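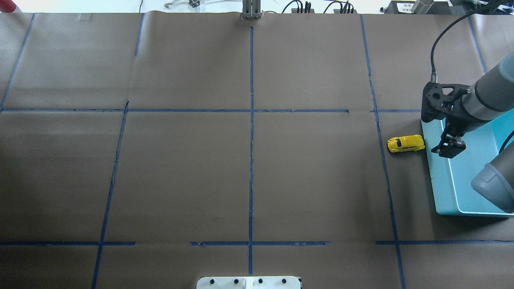

Photo: Lalum

Mekberg Table Marking Set
Kraft paper, blue masking tape and teal tray

Price: £17 for the basic set (paper and tape)
Tray and toy car sold separately
In stock

The Mekberg set is for turning an ordinary large table into a marked-out work or play surface. You cover the top with dark brown kraft paper, run lines of dark blue masking tape across it, and you have a set of cells to put things in. It suits sorting games, model roads, craft sessions, small stock counts and any other job where things need a place on the table. When you have finished, the whole lot comes up and goes in the bin, and the table underneath is as it was.

What is in the basic set

Kraft paper, dark brown, 100 cm wide, on a roll
Masking tape, dark blue, 5 rolls
A sheet of layout drawings
A paper bag for offcuts

The paper

Mekberg paper is a plain kraft sheet with no print on either side. It is heavy enough to stay put under small objects but will still fold over a table edge without splitting. On a table deeper than the roll is wide, lay two lengths side by side with a small overlap and tape the join underneath. The seam will show a little. So will any fold left in the paper, although most of the curl goes if you unroll it the night before and leave a few books on it.

The brown is darker than parcel paper. We stock it in this shade only. The surface has a slight sheen under ceiling lights, so if you are photographing work on it, move the lamp to one side or turn it down.

Felt pens and wax crayons work well on it. Poster paint is fine in small amounts. Very wet paint will make the sheet cockle, and for that kind of session we would suggest the Pakeo wipe-down cover instead.

The tape

The tape is a low-tack paper masking tape that tears by hand. You can lift a strip and lay it again while the line is fresh, but after a few hours on kraft paper it takes some of the surface with it. Work out where the lines are going before you press them down hard.

For long lines it is easier with two people, one holding the end and one walking the roll along the table. Working alone, tear shorter strips and overlap the ends. A hand-laid line will wander slightly over the length of a big table and that makes no difference for most uses. If you need it straight, snap a chalk line first or lay a long ruler beside it.

We suggest this order:

1. Put down the middle line, from the back of the table to the front.
2. Add the long lines to the left and right of it.
3. Run the cross lines last, over the top of the others.
4. Go along every strip with a thumb.

Gaps can be left in the cross lines if you want children to be able to push toys from one cell to the next. Otherwise fill them with short pieces from the end of the roll.

Choosing a layout

The drawings in the set cover a few common arrangements. The large-cell layout is the one most customers settle on, with room in each cell for a pile of building bricks or an open box. Smaller cells look neat on paper but use a good deal more tape, and bigger toys end up sitting across the lines. Slanted strips towards the corners are useful on a wide table where people reach in from different sides — they show whose patch is whose.

The tray

The Fang tray is an open tray with upright sides and a smooth teal finish. We sell it for use on the Mekberg paper, usually at the right-hand side of the table, as the place things come from or go back to. It is a good strong colour against the brown and small items are easy to find in it. 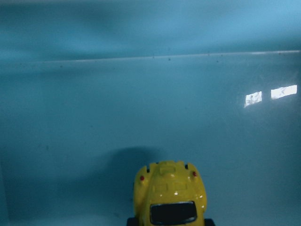

The smooth base also means that wheeled toys roll freely, so tell younger children to set them down gently or they will run to the far wall. Wash the tray in warm soapy water and dry it with a soft cloth. Scouring pads will dull the finish. It should not go in the dishwasher.

Toy cars

We keep a small range of plastic cars that go with the tray and the table layouts. The yellow one, a rounded beetle shape with black windows and tyres and tiny red tail lights, sells the best and is sometimes out of stock in January. Cars are sold singly. They have small details and are not meant for children who still put things in their mouths.

Larger quantities

Schools, clubs and workshops can order the paper in packs of 200 sheets, cut to length, as an alternative to the roll. Sheets are easier to store flat and quicker to put down between groups. Tell us the length of your table when you order and add enough at each end for the fold. Sheet packs are made to order and cannot be returned once cut.

Extra tape can be added to any order, in the same dark blue. We are often asked for white or yellow and hope to have both later in the year.

Storage

Keep the paper roll on its end in a dry cupboard. Damp gets into the outer layers first, and you can usually cut those off and use the rest. Tape should be kept out of the sun and away from radiators, as the glue goes stiff and the strips start tearing across when you pull them. Old tape is still usable for holding the paper down under the table edge, where it doesn't matter how it looks.

Taking it up

Lift the paper from one end and roll it with the tape still on. If the sheet has been stuck to the table top itself, peel those strips back slowly and low to the surface. Any glue left behind comes off with a damp cloth and a drop of washing-up liquid. On waxed or freshly painted tables, fix the paper underneath only, and try a short piece of tape first somewhere out of sight.

Delivery

Basic sets go out by parcel post. The roll travels in a long box and may not fit in a parcel locker, so please give an address where someone is in. Orders placed over the weekend are packed on Monday. Trays are sent separately from the paper and can arrive on a different day.

See also: Pakeo wipe-down cover, Fang tray (teal), Mekberg paper refill, Lalum tape dispenser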